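Fingers, felt and a very long Wednesday

I promised in May that I would write up the gripper comparison properly, and then the summer got away from me and the notes sat in a drawer under the biscuit tin. Maeve Foley has now asked me for them twice, the second time quite firmly, so this evening I made a pot of tea and typed them up. It is long, I'm afraid. Get a tea of your own.

For anyone new to the blog, I have a small arm on the bench in the back bedroom, and I've been trying to teach it to pick things up and put them down again for longer than I care to admit. The arm itself I'm happy with. It's the bit on the end that has caused all the grief. A gripper looks like such a simple thing when you buy it (two fingers, open, shut, what more do you want?) and then you ask it to lift a teaspoon off a flat table and you find out.

I tried two sets of fingers this time. The first are the plain flat ones that came from Bornstead with the gripper, straight sides, rubber pads, very sensible. The second are the pointed ones, which Asger Bergmann drew up for me and which taper towards the tip, with a little fin on the inside of each finger. I wasn't sure about the fins at all. I thought they would get in the way of anything wider than a matchbox, and I told Asger so, and he told me to stop complaining and try them.

So I did. I gave each set 100 picks from the same starting place with the same objects in the same order, which took a whole Wednesday and a fair bit of the evening as well. The objects were a teaspoon, a clothes peg, a glue stick and a folded tea towel. I had meant to include an egg, but I lost my nerve.

The flat fingers were lovely with the glue stick and the peg. They closed on them squarely and they hardly ever let go. The teaspoon was another matter! With nothing narrow at the end to get under the handle, they would press down on either side, squeeze, and send the spoon off sideways across the table. I raised the approach, lowered it, slowed it down, and got a slightly slower version of the same thing.

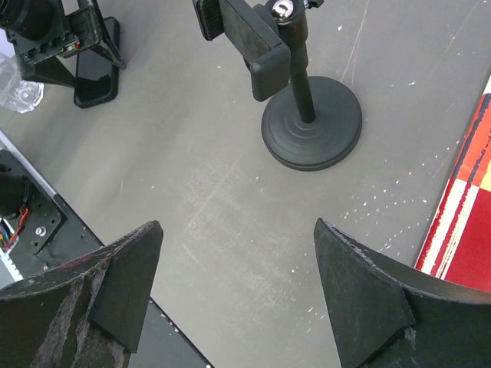
The pointed ones went after the spoon quite differently. The tips come in low and close to the surface, so they find the handle before the thick part of the finger has a chance to touch down and spoil everything. They missed it 4 times in the whole run, and two of those were my own fault for putting the spoon down crooked. I was so pleased that I went and fetched my husband to watch, and he was very nice about it.

Where they fell down was the tea towel. They would take a good pinch of the cloth, lift it beautifully, and then let it slide out on the way across. Elisa D'Amico thinks it's down to contact area, there being so little finger at the tip to hold on with, and I expect she's right as she usually is. I tried going in deeper so that the fins took some of the cloth too, and that helped a good deal, though it left the towel looking as if somebody had slept in it.

Wear is the other thing I want to mention, as several of you asked after my last post. My counter says the pointed set has done 1237 closes altogether, counting all the fiddling about before the proper test, and I would say it's a fair working life for something so thin at the end. Keep an eye on the tips and inner faces, and when a grip that used to be reliable starts going wrong, have a look at the fingers before you go digging in the software. I lost almost 161 minutes to a "calibration problem" in the spring that was nothing of the sort. I had the laptop in bits, practically.

As for the controller, I stayed on the Zasus one for all of this. Mahlet Gebreyes has been very persuasive about the Mellell, and she has offered to lend me hers, but I didn't want to change two things at once and then not know which of them to thank. It can have a post to itself once the evenings draw in.

For now the pointed fingers are staying on. If you mostly lift boxy things, I'd keep the flat ones and save yourself the bother, but for cutlery and other low, thin, awkward bits I wouldn't go back. Asger is already drawing a wider tip for the tea towel, and I've told him I want it before my sister comes to stay, when the back bedroom has to be a bedroom again.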